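I've been going to the Durnon meditation group for seven years, and I have a complaint. It's a loving complaint, but I've been sitting on it (sorry) since January, and it goes like this: we talk too much about how to sit and hardly at all about how to be bored.

Boredom is most of it! At least it is for me. I know people who close their eyes and drop straight into some warm, glowing place, and I'm happy for them, I really am. I close my eyes and think about whether I paid the water bill. Then I come back to the breath, and then I think about soup. Forty minutes later somebody rings the bell and I've thought about soup maybe a dozen times, and I get up and put my shoes on and drive home.

For my first couple of years I figured I was doing it wrong. Every newsletter, every podcast, every little card by the tea urn talked about peace. Peace, spaciousness, joy arising. So when what arose was mostly a wish to look at my phone, I assumed I'd missed a class. I bought a better cushion. I bought a bench. I paid $90 for a bell that sounds exactly like the free one on my tablet, and my husband still brings that up.

What finally helped was a retreat at Lolance, the old farmhouse place up past Steyn. Johannes Tshabalala was teaching that week, and on the third morning a woman in the back row put up her hand and said she was so bored she could scream. I loved her immediately. He didn't offer her a technique. He asked her where in her body the boredom was, and she said her jaw, and he said, "Good, then you have something to look at until lunch." And that was the whole answer. He went on to the next question.

I've thought about that exchange more than about any talk I've ever heard. Until then I'd treated boredom as the thing that showed up when meditation wasn't happening. It hadn't crossed my mind that I could look right at it, the same way I'd look at a sore knee or a bad mood. It has a texture, if you go hunting for it. Mine is a sort of buzzing behind the eyes plus a strong opinion that it must be nearly over by now.

Now, Gemma Negri and I have argued about this over many bowls of lentils, and she thinks I'm going to scare off the beginners. Her view is that people come in tired and frazzled and they need a bit of sweetness first, or they won't come back. She's got a point. If I'd been met at the door by somebody promising me seven years of soup thoughts, I might have gone to Zumba. But I keep thinking about the ones who come three or four times and then vanish. I'd bet plenty of them leave because they were promised the sweetness, didn't get it, and decided they just weren't the spiritual type.

I feel the same about the apps, by the way. I tried Prorkik for a month. It has 800 guided sessions on it and I can see why, because when one gets dull you hop over to the next, and there's always a nice new voice and a fresh stream burbling along underneath. I did 13 of them and enjoyed every one, and I don't think I was alone with my own mind for a single minute of it.
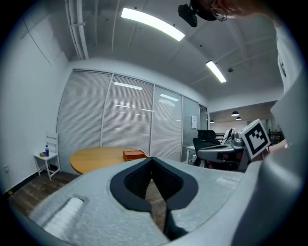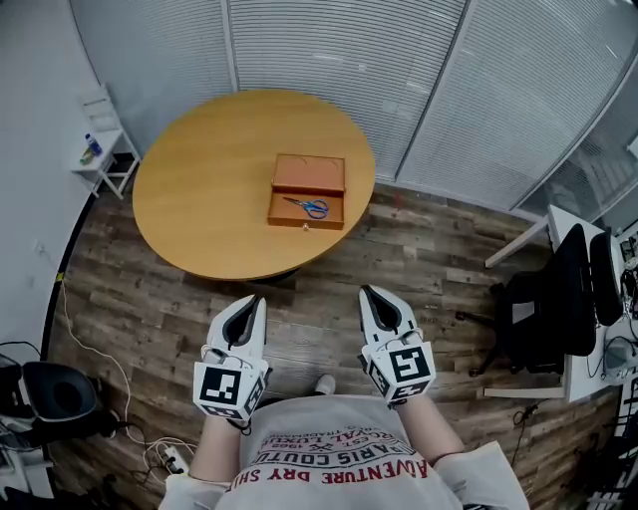

The old stories are pretty frank about this stuff, too. Monks nodding off, monks watching the sun crawl across the sky and wishing for supper. The early Christian desert folks had a name for it, the noonday demon, and they took it seriously enough to write pages of advice. I find that enormously cheering. People with nothing to scroll, out in a cave, and they were still peeking outside to see if it was time to eat yet.

So my request to our group is small. Once in a while, at the end of a sit, when we go around and share, I'd like somebody besides me to say "that was dull" and have it get the same warm nod as the person who felt light pouring through the top of her head. I'll even go first, I usually do. And Gemma, I'll bring the lentils.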